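Small launchers and the price per kilogram: speaker notes
Teresa Mac Suibhne, afternoon session, 25 min plus questions 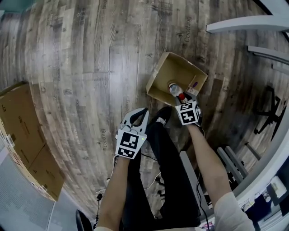

Slide 1. Start with the number everybody in the room has seen on a poster this year: a ride to orbit for a small satellite, cheap, every two weeks, from your own coast. Ask for hands. Who has bought one? Who has flown on one? Wait for the second set of hands. Don't fill the silence.

Say up front that I have no rocket to sell. I spent 11 years booking launches for other people's satellites and most of my grumbling comes from there.

Slide 2. The Loltela brochure. Read out the payload line: 220 kg to a low orbit. Then read the footnote, slowly. It is for an equatorial orbit, and hardly any of their customers want one. Going over the poles costs you the help you get from the Earth's spin, and the payload drops. By how much? I asked in May and got a nice letter. I still don't have a figure, so don't let anybody quote me as saying I do.

Also the adapter. The ring that holds your satellite and pushes it off counts against your kilos. Some companies include it in the headline number and some leave it out. Ask before you sign.

Slide 3. Launch rate. The plan says one every two weeks. Tiltis said the same thing before its first flight and has made 2 launches since. I like the Tiltis people. Their second flight worked and the customer got the orbit they paid for, mostly. But a factory that can build a rocket a month on paper is a factory with one good welding crew and a long wait for valves. If one of their staff is in the room, say hello and move on.

(If short of time skip to slide 5.)

Slide 4. Insurance. People glaze over here, so keep it quick. A rocket with no record costs more to insure, if you can get cover at all. Put that cost next to the ticket price and the gap with a shared ride on a big launcher gets wider, and it was wide already. The standard answer is that early customers get a discount. Fine. Show me the discount and the premium on the same sheet of paper.

Slide 5. The Rutherford study. This is the one with the curve that goes up and to the right, nearly 200 small satellites a year waiting for a dedicated ride. Go through where that comes from. They took every satellite anyone had announced, including student projects and two constellations that have since folded, and assumed each would pay extra to pick its own orbit. Some will. A weather outfit that needs a certain time of day over the ground will pay. A company that just wants to be up there by Christmas will take the bus.

Don't be snide about the study. The tables at the back are good and I use them.

Slide 6. What I would believe. Lallier is the case I'd point to if pushed. They sold fewer flights, at a higher price, to customers who needed an odd orbit and said so in the contract. No poster. Still too early to call it a business, and they've had a stage fail on the test stand like the rest of them. But the numbers add up if you accept the price, and I haven't been able to say that often.

Slide 7. Questions to ask a launch salesman. Leave it up during Q&A. Payload to MY orbit, adapter included? Who pays if you slip past a year? Do I get my deposit back, or a seat on a later flight? What happens to my place in line when a government customer shows up?

Likely question: what about reuse on the small ones? Answer: legs, fuel for landing and heat shielding all take weight, and a small rocket has very little to spare. A parachute is lighter but then you're pulling an engine out of salt water. Would be glad to see it done. Haven't seen the books.

Likely question: am I just against small rockets? No. Mention the two I booked.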